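Visit report: Clandamora integration lab, June 15, 2023

Purpose of the visit was to check whether a single-arm cell for hanging and removing cable leads fits next year's equipment plan, and what has to be in the request before it closes in July. Two of us went from Wivcombe. Leen Ghanem hosted for Clandamora and stayed with us for both sessions.

The morning went to cost structure. Clandamora quotes the arm, base, gripper and controller as one line and everything else separately. The separate lines are where our draft was thin. We had nothing for fixture design, nothing for guarding, and one day of operator training. Ghanem's figure for a comparable cell was 241 engineering hours from purchase order to acceptance, and she counts fixture work inside that. Our draft had less than half. Rates are in the attached sheet.

Lead times: the arm is the short item. Fingertips cut to our connector body are quoted at 31 working days after drawing approval, and the drawings are ours to supply. Bakalis can make the rack to print but will not hold a price past July.

Floor space was the other open point. Our bay was measured for the table only. The controller needs its own footprint with clear air at the vents, and the door swing has to stay outside the reach envelope. Moving the bay wall is a facilities cost and should not sit in this request. I would rather turn the table a few degrees and keep the wall.

The afternoon was simulation. Clandamora builds the cell in software before it will quote a fixed price, and the model is a chargeable item at $2,000, credited against the order if we place one. We reviewed a rack layout with the pegs facing the arm and a single cable in place. Cable behavior is the weak part of any model like this - stiffness values come from a table, and ours would have to be measured on real leads.
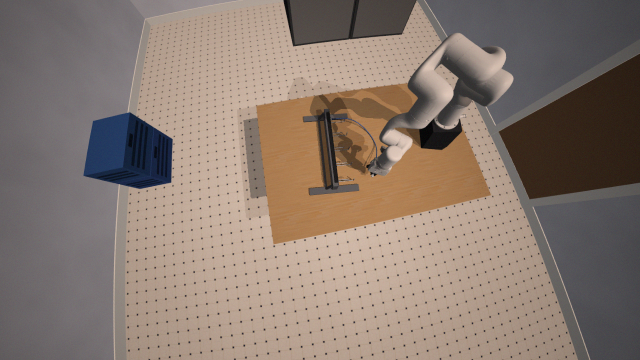 Simulated cell, gripper beside the peg rack with the blue cable.

Changes to the request:

Add the model as a separate line, with the credit noted.
Raise engineering hours to match the Clandamora figure.
Move fixture and fingertips ahead of the arm in the order sequence.
Get a second rack price from Trulto.

Still open: spare gripper or service contract. Ghanem will send both prices.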